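Pinzas en casa: tres semanas peleándome con envoltorios

Me habían prometido que sería aburrido. Probar pinzas de mano, me dijeron en la redacción, es repetir el mismo gesto hasta que se te duerme el pulgar. Pues bien, se me durmió el pulgar, sí, pero aburrirme no me aburrí ni un rato.

El encargo era sencillo sobre el papel: comparar dos modelos de pinza de captura, el Ploden y el Woltik, de esos que agarras con la mano para enseñarle a un brazo robótico cómo se coge algo. Los dos llevan dedos articulados y cámara en la muñeca, y los dos llegaron en la misma furgoneta. El Ploden cuesta 343 euros más, y yo quería saber en qué se nota (a mí me duele el dinero aunque no sea mío).

Empecé por lo fácil, que son las cajas. Cajas de té, de pilas, de cerillas. Con eso no se aprende gran cosa: cualquier pinza decente coge un prisma rígido sobre una mesa. Lo bueno empieza cuando quitas la mesa. Una superficie blanda se hunde, el objeto se hunde con ella, y los dedos, si bajas un pelín de más, pellizcan la tela y se llevan media sábana de viaje. ¡La de veces que levanté tela creyendo que llevaba una galleta!

Así que me pasé al dormitorio y a los envoltorios, que son lo más traicionero que he tenido entre manos. El plástico metalizado se arruga, brilla, engaña a la cámara y cambia de forma en cuanto lo rozas.

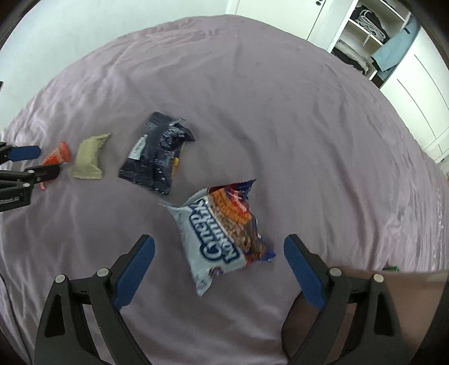 Con una barrita de cereales la cosa va bastante bien, porque por dentro hay algo duro y la goma tiene dónde hacer fuerza. Con un envoltorio arrugado hay que decidir: o lo coges por un pliegue, y se te escurre, o lo abrazas entero, y entonces los dedos tienen que abrirse muchísimo y cerrarse despacio. El Ploden se cierra despacio de maravilla. El Woltik tiene un punto muerto a mitad de recorrido que yo al principio achacaba a mi torpeza, hasta que cambié de mano y seguía allí.

Lo de trabajar con dos pinzas a la vez merece párrafo propio. Una sujeta, la otra tira, y tu cerebro, que lleva toda la vida haciendo eso con diez dedos, de pronto tiene que apañarse con cuatro. El primer día acabé 11 tomas buenas. El último, 44, y con mucho menos vocabulario malsonante.

También probé el programa de Dresmont, que recoge los vídeos y te marca las tomas inservibles. Es severo. Me tumbó una tarde entera porque movía la muñeca demasiado rápido, y tenía razón — al repasarlo, aquello mareaba. En total le mandé 1.921 clips, y todavía sueño con la barrita de progreso.

Si me preguntáis con cuál me quedo, depende del bolsillo y de los antebrazos. El Woltik pesa menos y eso, a las dos horas, vale oro. El Ploden es más fino en el cierre y perdona más cuando entras torcido, que en una cama es casi siempre. Para cajas y botes no pagaría la diferencia. Para bolsitas, caramelos y demás cosas blandas, creo que sí.

En junio me toca el Gashaw, que viene con dedos intercambiables y un mando de fuerza regulable. Ya he empezado a guardar envoltorios en un cajón de la cocina, y acepto donaciones, sobre todo si vienen llenos.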